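Polished stone floor in the office, would you do it again?

pollcombe_ewan
Original poster 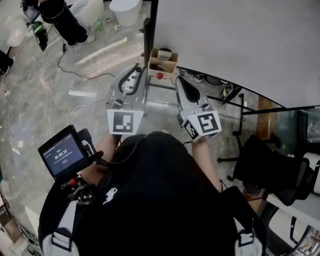

We take over a second unit in January and the landlord is offering to put down the same grey marble we've already got, at no extra rent. My business partner is thrilled. I'm not. Two years in and my view is that it's a showroom floor being asked to do a workroom's job. Every cord has to run across the top, and on that pale, shiny grey a black power cable looks like a snake from across the room. Mesh chairs roll off on their own. Has anyone got this stuff in a working space and still likes it? The other choice is carpet tile at 47 a metre, which I'd be paying for.

fatima_lr
Free marble and you're complaining? Ours gets a damp mop and that's it. The cords are a housekeeping problem. Buy some cable covers.

pollcombe_ewan
Have bought cable covers. The adhesive let go in 7 weeks.

Santino Y
I'd want to know what "no extra rent" means before anything else. Our landlord said the same and then there was a make-good clause at the end of the lease: 700 for re-polishing. Get it in writing.

hendrikp
Not convinced it's marble, for what it's worth. Plenty of porcelain has those pale streaks printed on. Look for a repeat in the pattern. If it's porcelain you can stop worrying about coffee, but it's just as loud.

pollcombe_ewan
Lease says marble. I'll have a look for repeats tomorrow, but I wouldn't put it past them.

fatima_lr
Leases say all sorts of things. And loud compared to what? Put a rug down.

hendrikp
A rug under a castor chair? Have you tried it?

fatima_lr
Yes, for years. Low pile, rubber backing. No dramas.

karabo_m
Carpet tile isn't the answer to everything either. We did 30 square metres and the colour went patchy near the window by the first summer. I'd take the stone and spend the money on floor boxes, if the landlord will let you cut into the slab. Ours wouldn't.

Santino Y
Nobody's will. Ask anyway.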